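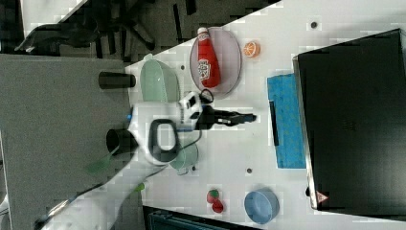

Ketchup bottle on the plate, cut orange to the right, two strawberries at the near side of the table.

Zamora Tabletop: play kitchen layouts

Version 4
Released 13/01/2018
Maintainer: Chiamaka Okonkwo
Labelling: Hammad Naqvi, Rakiya Oyelaran
Label checks: Ebere Briggs

Summary

Zamora Tabletop is a labelled collection of layouts of toy kitchen items on a white table. It covers 236 layouts and holds over 1,000 item records. Each record gives the item's class, its position on the table, its pose, and what it rests on, if anything. The collection was put together for work on naming household things and describing how they are arranged: what is on the plate, what is next to the colander, which items are upright and which are lying down.

The items are toys or small kitchen goods. Sizes and colours should not be taken as typical of real food or real cookware.

Contents of the archive

layouts/ one folder per layout, with the pictures belonging to it
labels/ one plain text file per layout, one item record per line
classes.txt class names in the order used by the label files
relations.txt permitted relation names
changes.txt changes since the first version

Folder names and label file names match. A layout may have more than one picture. The records belong to the layout, so an item that has been left out of view in one picture may still have a line in the label file. The "seen" field should be read before any count is made.

Classes

There are 12 classes.

colander: pale green, oval, perforated base
plate: lavender to grey-purple, see known issues for shape
ketchup_bottle: red with a white cap and a white label
orange_piece: cut orange with the segments showing
banana: yellow, partly peeled, peel splayed in flaps
cup_green: mint green, round, with a short handle
cup_blue: light blue, round, open at the top
strawberry: red with a green top
pan: black, round
spatula: green, long handle, slotted head
sponge: blue, rectangular
green_other: any green play food not otherwise classed

Both strawberries share one class and have separate records. They are numbered from the left edge of the table, and the numbers are not carried over between layouts. A strawberry called 1 in one file may be called 2 in the next.

The class green_other exists for pieces that are too far out of view to be named with confidence. Labellers were told to use it whenever they were choosing between two vegetables. It replaces the classes pepper and pea_pod from version 2. 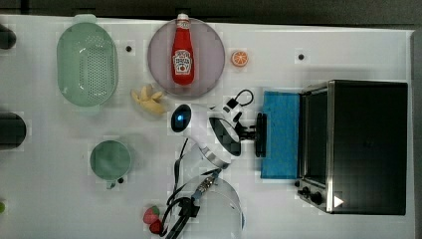
Pose is recorded with one of four values: upright, on_side, inverted and unclear. For most items the choice is simple. The ketchup bottle accounts for the greater part of the corrections made in version 4, as a bottle near the plate rim can be read as either upright or on_side depending on the view. Where two labellers disagreed and no other view settled the question, the value is now unclear. Earlier versions forced a choice.

The plate, colander and cups are given as upright when the open side faces up. The banana, orange piece and strawberries have no pose value and the field holds a dash.

Record format

Fields are separated by tabs and appear in this order:

item class name, with a number if the class occurs twice
zone position on the table
pose see above
on name of the supporting item, or table
near names of neighbouring items, separated by commas
seen full, part or none
note free text, often blank

Sample records:

ketchup_bottle	top_mid	on_side	plate	orange_piece,colander	full	-
orange_piece	top_right	-	table	plate	full	-
cup_green	mid_mid	upright	table	strawberry_1	full	-
pan	mid_left	upright	table	spatula	part	rim only

Zones divide the table into a three by three grid. The first half of the zone name is top, mid or low, and the second is left, mid or right. An item lying over a grid line goes to the zone holding most of it. Where the split looks even, the zone nearer the centre is used.

The "near" field lists items with a gap smaller than the width of the green cup. This is judged by eye. It was chosen because the cup turns up often and gives a usable yardstick without measuring. Users who need true distances will have to work them out separately, as no scale is supplied.

Relations

Version 4 permits on, in, under, touching and near. The relation "behind" was removed. It had been used in two senses, one meaning further up the table and one meaning hidden by something else, and the old records could not be sorted reliably. Further up the table is now covered by the zone, and hidden items are covered by seen.

Use "in" only for items inside the colander, the pan or one of the cups. An item on the plate is always "on", even where the rim is raised. A spatula that may be either on the pan or just beside it is recorded as touching.
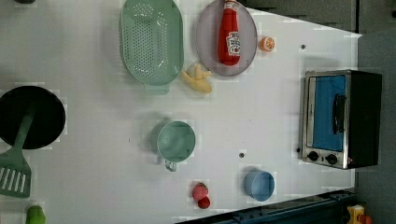 Partly seen items are labelled if enough shows to pick a class. If only a sliver shows, the item is labelled green_other where it is green and otherwise left out. The pan is the main exception: a dark curved rim at the table edge is accepted as a pan only where another view of the same layout confirms it. Dark round things that cannot be confirmed have no record.

The small dots and holes in the tabletop are not items. They were labelled by mistake in a few version 1 files under the name button, and those lines have been deleted. They are useful as fixed marks when comparing layouts by hand, though they are not recorded anywhere in the label files.

Labelling procedure

Each layout was labelled once by Hammad Naqvi or Rakiya Oyelaran and then read through by Ebere Briggs with the pictures open. Disagreements were marked in the note field and settled in batches. Crescencio Lozano wrote the script that checks class names, zone names and missing tabs. It does not check whether a record is true.

Labels were entered in Trutis and exported as text. The export adds a blank line at the end of each file, which can be ignored.

Known issues

Plate shape. The plate looks round in some views and oval in others. Notes in the older files use both words. The class name is plain "plate" throughout and shape should not be inferred from the notes.

Cup or bowl. The blue item was called bowl_blue up to version 3. All lines now read cup_blue. A search of the note field will still find the word bowl.

Colander or basket. Same situation. Where the holes in the base cannot be made out, the notes tend to say basket.

Plain colours. Green items are over-represented. A model or a sorting rule that relies on colour alone will confuse the colander, the green cup and green_other.

Uneven classes. The sponge is much less common than the plate or the ketchup bottle. It should not be used as a test class by itself.

Label text. Printed words on the ketchup bottle have not been transcribed. Lettering is legible in some views only, and the note field should not be treated as a source for it.

Suggested splits

The file split.txt from version 3 has been withdrawn. It placed near-identical layouts on both sides of the split. Until a new one is ready, keep consecutive folder numbers together and divide the collection in blocks.

Changes in version 4

Pose value unclear added
Relation "behind" removed
bowl_blue renamed cup_blue
Ketchup bottle poses read through again in all layouts
Stray button records deleted
Tabs repaired in files exported before July

Corrections

Send corrections to Chiamaka Okonkwo with the folder name, the line as it stands and the line as it should read. Corrections without a folder name cannot be traced. Changes to class names are held for the next full version. Changes to zone, pose or seen are made in place and listed in changes.txt.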